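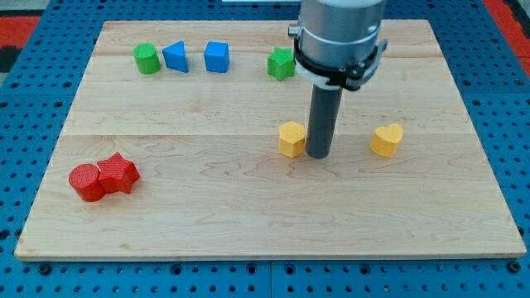 Leonora Padilla
Leitung Sortimentsberatung, Gärtnereibedarf Minadley

Pflanztischsystem Lidness für Anzuchthaus und Schaugärtnerei

Das Pflanztischsystem Lidness ist für Betriebe bestimmt, die Jungpflanzen und Topfkulturen auf Arbeitshöhe anziehen, pflegen und präsentieren. Es wird in Erwerbsgärtnereien, botanischen Sammlungen, Lehrgärten und größeren Vereinsanlagen eingesetzt. Die Lieferung erfolgt über Minadley oder über den Fachhandel.

Aufbau und Werkstoffe

Das Untergestell besteht aus feuerverzinkten Vierkantrohren, die vor Ort verschraubt werden. Schweißarbeiten sind nicht erforderlich. Jedes Tischfeld ruht auf 6 höhenverstellbaren Füßen, mit denen sich Unebenheiten des Bodens ausgleichen lassen. Auf Kies oder gewachsenem Boden sind die Füße auf Gehwegplatten zu stellen.

Die Tischwanne aus schlagzähem Kunststoff ist gegen UV-Strahlung stabilisiert und für den Anstaubetrieb ausgelegt. Zulauf und Ablauf liegen an derselben Stirnseite, sodass die Gegenseite für die Bedienung frei bleibt. Die Rillen im Wannenboden führen das Wasser nach dem Anstauen vollständig zum Ablauf zurück. Stehende Nässe unter den Töpfen wird damit vermieden, sofern der Tisch waagerecht ausgerichtet ist.

Ausführungen

Lidness wird in 2 Ausführungen angeboten. Die feste Ausführung eignet sich für Randlagen entlang der Stehwand sowie für Vermehrungsabteile mit Bodenheizung. Die rollbare Ausführung lagert auf Längsrohren und wird über ein Handrad seitlich verschoben. In einem Gewächshausschiff genügt dadurch ein einziger Arbeitsgang, der an der jeweils benötigten Stelle geöffnet wird. Eine Kippsicherung gehört bei der rollbaren Ausführung zum Lieferumfang und darf nicht entfernt werden.

Beide Ausführungen können nachträglich verlängert werden. Ein Wechsel von der festen zur rollbaren Ausführung ist nur durch Austausch des Untergestells möglich.

Bewässerung und Düngung

Die Wanne kann an vorhandene Kreislaufsysteme angeschlossen werden. Für Betriebe ohne Rücklaufbecken steht der Sammelbehälter Macapagal zur Verfügung, der unter dem Tisch Platz findet und mit einem herausnehmbaren Grobfilter ausgestattet ist. Der Filter ist während der Hauptkulturzeit wöchentlich zu reinigen. Handelsübliche Flüssigdünger in gebrauchsfertiger Verdünnung greifen den Wannenwerkstoff nicht an. Lösungsmittelhaltige Reiniger sind nicht zulässig.

Montage

Für den Aufbau eines Tischfeldes benötigen 2 Personen nahezu 2 Stunden. Auf Wunsch übernimmt der Montagedienst unter der Leitung von Svend Skov die Aufstellung einschließlich Ausrichtung und Probeflutung. Voraussetzung ist ein geräumtes Gewächshaus mit einem Wasseranschluss in Tischnähe. Altgestelle werden nach vorheriger Anmeldung zurückgenommen, Substratreste und Vliese hingegen nicht.

Pflege und Ersatzteile

Nach jedem Kultursatz ist die Wanne mit Wasser und einer weichen Bürste zu säubern. Dichtungen an Zulauf und Ablauf sind vor dem ersten Frost zu prüfen. In ungeheizten Häusern müssen Leitungen und Sammelbehälter über den Winter entleert bleiben. Ersatzteile werden im Lager Emudcombe vorgehalten und können unter Angabe der Typenbezeichnung auf dem Querträger einzeln bestellt werden.

Beratung und Bestellung

Angebote werden auf Grundlage eines Grundrisses erstellt. Bitte tragen Sie Türen, Heizrohre, Stützen und die gewünschte Laufrichtung der Tische ein. Ansprechpartnerin für Gärtnereien und Baumschulen ist Telma Zapata, für Lehrgärten und öffentliche Einrichtungen Rosalía Carretero. Bestellungen für die Frühjahrssaison sollten vor April eingehen. Die Ausstellung in Emudcombe ist auch am Samstag nach Terminvereinbarung zugänglich.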